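Stop tuning grasp planners on clean backdrops
Indira Hegde 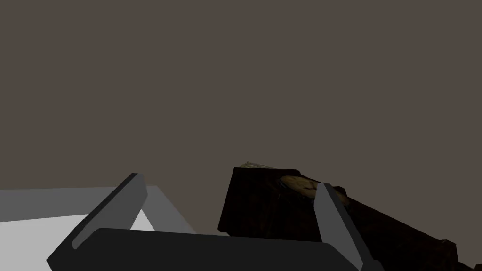 Grasp planners should be judged on the cases where their perception stage has little to work with. Most of the teams I review do the reverse. They render a plain backdrop, set even lighting and report a success rate, as Kasero did with 800 trials. The backdrop makes segmentation easy, yet a nearly black block with a long dark object behind it still leaves little contrast where one meets the other, between the very fingers that have to close. A depth map from the simulator hides the difficulty — it is exact, and a real sensor on dark material is not.

At Donus we added depth dropout to the simulator and left the planner alone. Success fell by 30 points. Verna Abernathy argued that the noise model was too harsh, and she may be right about the edges. I would still keep it. A planner that needs perfect depth should say so in its interface, and ours accepted any point cloud without complaint.

My proposal is modest. Publish 2 figures, one with exact depth and one with degraded depth, and state the noise settings next to them. Keskin already does this in its release notes.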